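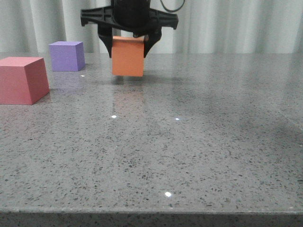 Figure 3. The gripper holding an orange cube over the counter, with a purple and a pink-red cube standing to the left.

4. Changes to the work at the packing counter

4.1 The job before and after

Before the Clusex cell was installed, sets of colored cubes at the Weloven site were put together entirely by hand. A packer took a card from the rack, read the colors off it, pulled the cubes from the bins, set them out on the counter in card order, looked each one over, and slid the group into a tray. Output was roughly 4000 sets a month. Packers worked side by side and rotated between filling, checking, and closing whenever they wanted to. There was no written rotation. The people we interviewed said it was settled by asking.

With the cell running, the arm does the picking and the placing. It lowers the gripper over a cube, closes two fingers on it, lifts it clear, and sets it down where the card calls for it (Figure 3 shows a cube in the grip). The packer now does four things that were small parts of the old job or no part of it: loading the bins so that cubes lie flat, confirming the card on the screen, looking over the finished row, and dealing with stops. Closing the tray is still done by hand.

The company that owns the site, Hedis, described the change to staff as taking away the reaching. This is a fair description as far as the arms and shoulders are concerned. Our notes from the counter suggest that the eyes and the attention were affected at least as much.

4.2 Stops and who clears them

The cell logged 367 stops over the observation period. The log gives each stop a code, a start time, and a restart time. It does not say who cleared it or how, so two of us (Issa and Đồng) sat by the counter and kept a paper record for part of the period. The two records were later matched by start time.

Most stops fell into one of three groups. In the first, the fingers closed on a cube off center and the cube turned in the grip. In the second, two cubes stood so close together that there was no room for a finger between them. In the third, the color reading and the card did not agree. The last group took the longest to clear, mainly because the packer had to decide which of the two was wrong.

Clearing a stop of the first or second kind is simple. The packer presses hold, moves the cube by hand, and presses resume. The training sheet supplied by Hoàng, the firm that set up the cell, gives this as the full procedure. In practice packers had worked out steps that come earlier. Several of them spread the cubes while loading, leaving about a finger's width between neighbors, and did so without being asked. One packer showed us how she turned the cubes square to the edge of the counter. She had noticed that the gripper "likes them straight" and had told the others on her shift. When we asked the site engineer about this, he had not heard of it.

We count this as work. It takes time, it depends on watching the machine closely, and the cell runs worse without it. It appears in no job description at the site. The output report credits the whole gain to the cell.

Color disagreements were handled differently from shift to shift. On the early shift the packer overrode the reading if she was sure of the color and went on. On the late shift every disagreement was passed to the shift lead. Tudur Powell, who led the late shift during our visits, explained that he had once been asked by the office to account for an override made by someone else, and had preferred since then to make them himself. The result was that the same fault cost more time in the evening than in the morning. The log shows the difference clearly, and before our study the site had put it down to the lighting.

Lighting may still play a part. The counter is polished and throws back both the overhead lights and the colors of whatever stands on it. Packers said they no longer noticed this. We did not test its effect on the color reading and draw no conclusion about it here.

4.3 Pace

Under hand packing, pace varied over a shift. People sped up to finish a rack before a break and slowed down after it. The cell keeps one speed between stops. Packers described this in two ways that at first seemed to conflict. They said the work was less tiring, and they said they could not get ahead. Getting ahead had meant something specific: a packer who had filled her rack could help a neighbor, go and get boxes, or sit for a few minutes. With the cell there is no rack to fill early. Free time comes in short pieces while the arm is moving, and each piece ends when the row is ready to be looked over.

Stops are the exception. During a stop that needs the shift lead, the packer waits, and for some this had become the only break in which it was possible to talk. Two packers told us they did not mind a long stop. Neither had ever let one run on purpose, they said, and nothing in the log suggests otherwise.

Conversation at the counter dropped. We did not measure this, and we mention it because every person we interviewed raised it. The noise of the cell is low. The more likely cause is spacing: the old counter seated people shoulder to shoulder, and the new layout puts one person at the screen and the next person at the closing table, facing away.

4.4 Skill and learning

New hires used to learn by standing next to someone. The first days were slow, errors were caught by the neighbor, and a new packer picked up the cards, the bins, and the habits of the place all together. Now the screen shows the card and the arm follows it, so a new hire can run the counter on the first day. The site manager named this as the main benefit of the cell, ahead of output.

What takes longer is learning to see trouble coming. Experienced packers often had a hand near the hold button before the arm had closed on a badly placed cube. When we asked what they had seen, the answers were vague at first and became more exact when we went through them at the counter — the cube sits a little turned, or the finger comes down too near the next one. New hires let the arm close and waited for the stop code. None of the training material covers this kind of watching. The people best placed to teach it all learned the job by hand, and it is an open question whether packers who have only worked with the cell will come to it by themselves. We plan to return in November to look at this.

The grading of the job has also changed. Checking used to be a separate grade with slightly higher pay, reached after time on filling. Since every packer now checks, the grade was folded into the base grade. Those who already held it kept their pay. Those who were working toward it lost the step, and this group was the least satisfied of any we spoke to. Their complaint had little to do with the arm. They objected that the one promotion open to them had been removed in the same week the cell arrived, with a single notice covering both.

4.5 What the site changed during the study

After we shared early findings with the site, three changes were made. Packers on both shifts were given the right to override a color reading, with a short reason typed in at the screen. The spacing of cubes during loading was added to the training sheet. The closing table was turned so that the two workers face each other across the end of the counter. The first change brought the shifts closer together in time lost to color disagreements. The other two came too late in the observation period for us to say anything about their effect. The question of the lost grade was raised with the office and had not been answered when we finished.

312 shares | 3 comments

Uzma Naqvi
Section 4.4 matches what we had in garment sorting. The checking grade went first and the retraining budget went with it. Do you have the before and after pay bands anywhere, or only the interviews?

Cường Đinh
I would have liked the stop log broken down by shift and by code. Time lost is mentioned for both but there is no table. Also, was the override reason a free text box or a pick list? People fill those in very differently.

Nour Issa
@Cường Free text, and most entries are one or two words. The breakdown by code is in the appendix to the longer report. @Uzma Interviews only, the office did not release the bands.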